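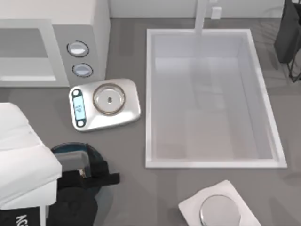

Gwawr Sayce
Constituent Services Lead, Office of the Mayor of Lomham

Section 4: Setting Up and Running a Telephone Town Hall

If you have come straight from Section 2, welcome back, and I hope the voter contact lists didn't give you too much of a headache. This section takes you through setting up a telephone town hall in Mockus, from booking the line to hanging up the last call. I have run a good many of these for the mayor by now, and I promise the second one feels a great deal easier than the first.

Before you begin

You will need your Mockus staff login, the event code from the scheduling desk, and a contact list that has already been cleaned. Latrice Tillman keeps the event codes, and she likes to be asked before noon (she will still help you after noon, but you may wait a bit).

Note: A telephone town hall is an official event. Lists that came from a campaign, any campaign, must never be loaded into the office account. If you aren't sure where a list came from, leave it out and ask Tímea Szalai in the counsel's office.

Booking the event

1. Sign in to Mockus and choose Events, then New Live Event.

2. Type in the event code. The district and the name of the elected official should fill in by themselves. If the wrong district comes up, stop and call Latrice, and please don't type over it.

3. Set the start time. We have had our best turnout at 6:30 p.m., when folks are home but haven't quite settled in for the night.

4. Under Length, choose one hour. The system will let the call run over by up to 30 minutes, though I wouldn't plan on using them. The mayor does like to talk!

5. Choose your list and press Check. Mockus will show any numbers on the do-not-call file and set them aside. Our August call had 519 of them, so don't be alarmed if the figure looks large.

6. Press Save as Draft. Do not press Publish yet.

CAUTION: Publish sends the advance notice to every household on the list right away. It can't be called back.

Setting up the screeners

Screeners are the friendly voices who pick up when a resident presses the star key to ask a question. You need at least 2 on duty, and 4 is much more comfortable if the budget or the bus routes are on the agenda.

7. Open the Roles tab and add each screener by staff email.

8. Give one person the Queue Manager role. Krisztina Bakos has done this for most of our calls and is happy to sit with anyone who wants to learn.

9. Ask each screener to take a test call on their own headset. Laptop speakers make a terrible echo, and the residents hear every bit of it.

10. Go over the screening card together. Screeners write down the caller's first name, neighborhood and question, in the caller's own words as nearly as they can manage.

Note: A question is never turned away for being critical of the mayor or the council. Turn one away only if it is abusive, or if it concerns a private case that belongs with the help desk.

Going live

11. Return to your draft, read the advance notice out loud once, and press Publish. Do this the day before the call.

12. On the evening itself, open the Host screen a good while early and bring the mayor onto the private line.

13. Press Start Dialing. The waiting message plays while people join.

14. When the Queue Manager gives the word, press Open Floor.

If the Host screen freezes, leave it alone and phone Fanni Simon on the support line. The call carries on without your screen, and she can move the host controls to another computer. Closing the window yourself will end the event for everybody.

After the call, go to Reports and download the list of unanswered questions. Each one gets a written reply, and Section 5 explains how those are assigned.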